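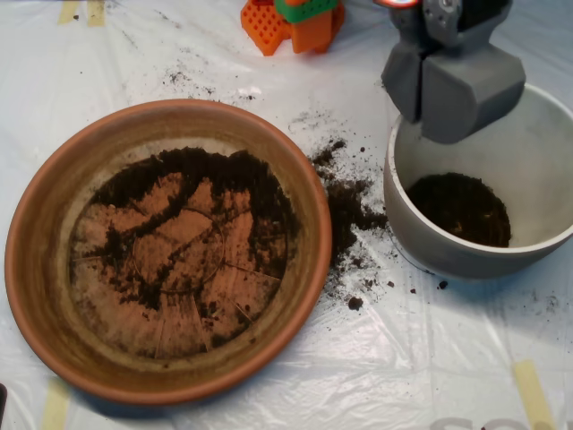 Figure 4. Saucer, gray pot and ground sheet, partway through the soil transfer.

Section 4. Moving Soil Between Containers

You have unpacked your Tulletell Windowsill Potting Set, read Section 3 on choosing a spot, and presumably ignored it. Fine. The kitchen table will do. This section covers getting soil out of a wide, low container and into a smaller, deeper one, a job with 101 ways to go wrong, most of them involving the carpet.

Before you start

Read Section 2 if your soil arrived as a compressed brick. A brick swells a great deal once it meets water. Henok Degefa, who wrote that section, used a soup bowl for his first one and would like you to use a bucket.

You will need:
Shallow terracotta container
Small round pot
Plastic ground sheet
Potting soil (not supplied with the Brumell size)
Dustpan, for later

4.1 Laying the sheet

1. Unfold the sheet and spread it over the whole work surface. The creases will flatten out in a day or two, by which time you will have finished.
2. Put the terracotta container on one side and the small pot next to it. Leave a hand's width between them. More than that and you are just giving the soil a longer trip.
3. Move your coffee.

NOTE: The sheet is not a drop cloth for painting, a picnic blanket or a raincoat. We have had letters.

4.2 Moving the soil

1. Tip the soil into the terracotta container and break up any lumps bigger than a walnut.
2. Pick up a small amount. A small amount is less than you are thinking of.
3. Carry it low across the gap and let go only when you are over the pot and past the rim.
4. Repeat until the pot is two-thirds full. Do not press down. Roots like air, and you will want somewhere to put the plant.
5. If the pot sits crooked, turn it a little and try again before blaming the table.

CAUTION: Do not lift the terracotta container and pour. It is wide, the pot is small, and the arithmetic is against you. 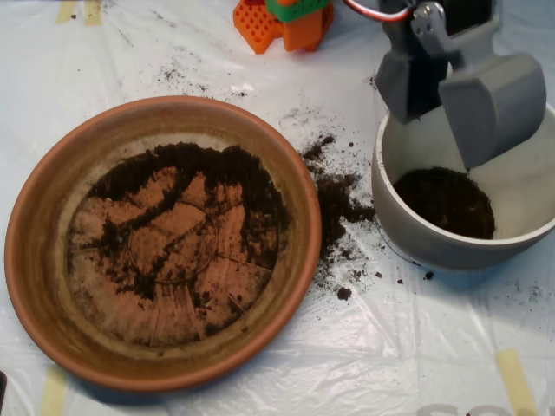
Spillage collects in the gap, and there is no technique that prevents it entirely. Kalkidan Asfaw tested this set for us in July and reports that she stopped minding on the second pot. Expect the thickest pile close to the terracotta rim, with crumbs trailing off toward you, and leave all of it alone until you are done. You may also notice a ring and spokes molded into the terracotta floor as the soil thins out. They are not a fill line, so there is no need to line anything up with them.

4.3 Clearing up

1. Take both containers off the sheet.
2. Lift the edges so the loose soil runs to the middle, then fold one side over to make a chute.
3. Pour it back into the bag. Clean soil is perfectly good soil.
4. Brush any dust off the rims with a dry cloth. A wet cloth makes mud, and then you have a second job.

If you bought the Drorevlow liner, fit it now, before planting. Instructions are on the liner's sleeve, which you should find in the recycling.

Continue to Section 5, Planting.

Guide revised 2020-07-18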